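I've been meaning to write this down for a while, so settle in, it's a thread. My neighbor on the landing asked me last week how to start a soup habit and I talked at her for so long that her ice cream melted. You're all getting the longer version. (1)

First, the soup itself. Mine is the lentil and fennel one my aunt used to make in Huaranga, where she lived up the hill from the bakery and never once measured anything. I've made it most Julys since I moved to Clundville, and yes, I know July is a silly month for soup, but my kitchen is on the shady side of the house and I get cold when I sit still. (2)

You want brown lentils, the cheap ones. I've tried the little dark green ones and they stay too proud, if that makes sense – they never give themselves up to the broth. Rinse them, pick out anything that looks like gravel, and leave them alone while you do the onions.
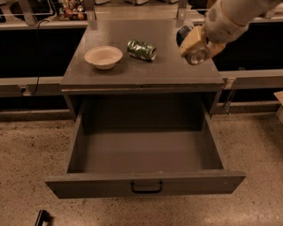

## 3. On onions, and being patient with them

Two big yellow onions for a pot that feeds five. Slice them, don't chop, and let them go slowly in more olive oil than you think is decent. Izzati Yeoh taught me to put the salt in right at the start so they sweat instead of frying, and I was stubborn about it for years (sorry, Izzati!) and now I do it every single time.

When they're the color of a paper bag you add the fennel, bulb and all, cut as thin as your knife will let you. Keep the fronds. You'll want them at the end and you will absolutely throw them out by accident the first time, as I did.

## 4. Seeds

My aunt called the seeds anis no matter what was in the jar, and it was usually fennel seed. Either one works. Toast them dry in a small pan until you can smell them from the next room, then crush them with the bottom of a mug. I do own a mortar and it lives behind the baking trays, where it's going to stay.

A few of you will ask about cumin. Put it in if you love it! It becomes a different soup, a perfectly nice one, and I'd eat it at your house.

## 5. The broth question

Water is fine. I'll say it again for Cirilo Solís, who once drove across town for veal bones before he'd let me start cooking: water is fine. The onions and the lentils do nearly all of the work between them, and if you have the rind of an old cheese, drop that in and fish it out before anyone gets it in their bowl.

Bring it up gently and then turn it right down. It wants almost 2 hours, which sounds like a lot, but you can read, or answer letters, or fold the sheets you've been walking past. Stir when you remember. If it gets thick, add water from the kettle, a splash at a time.

## 6. What goes on top

Lemon, always, and more than a polite squeeze. Then the fronds you saved, a thread of good oil, and black pepper. Ikhsan Hartono puts a soft egg in his and eats it for breakfast, which I thought was peculiar until I stayed over and had it that way at 9 in the morning with the windows open, and I've been a convert ever since. 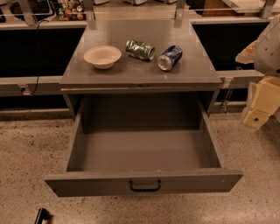 **Eusebio Aranda**
*Home cook and writer of long threads, Clundville*

## 7. Bread, and then I'll let you go (I won't)

Something with a crust that fights back a little. Yesterday's loaf is better than today's for this. Rub the toast with a cut garlic clove while it's still hot from the pan and lean it against the rim of the bowl, so the bottom half goes soft and the top half stays crisp. That's how we did it as kids and I still eat from the soft end first.

## 8. Keeping it

It's better the next day, and better again the day after that. By then the lentils have swallowed most of the broth and you've got something closer to a stew, so loosen it with water or don't, and have it over rice. It freezes well in flat bags. Write on the bag. I have eaten a great deal of unlabeled apple sauce in my life, having defrosted it for dinner.

## 9. A few answers, as the replies are already coming in

Behrouz Shahbazi asks whether red lentils will do. They will, but they fall apart in no time, so cut the simmering right down and call it a puree. He also wants to know about dried mint in hot oil over the top, and Behrouz, I tried it just now with the last ladleful, standing at the stove, and it's wonderful. Please tell me how your mother makes hers.

To the person asking about canned lentils: go ahead, but cook the onions and fennel all the way first, then add the lentils and give them long enough to take on the flavor. Go easy on the salt until you've tasted it.

And for whoever wanted to know about the fennel stalks, the tough hollow ones – they go in whole with the water and come out when you take out the cheese rind. I'm off to wash the big pot. Send me pictures of your soup!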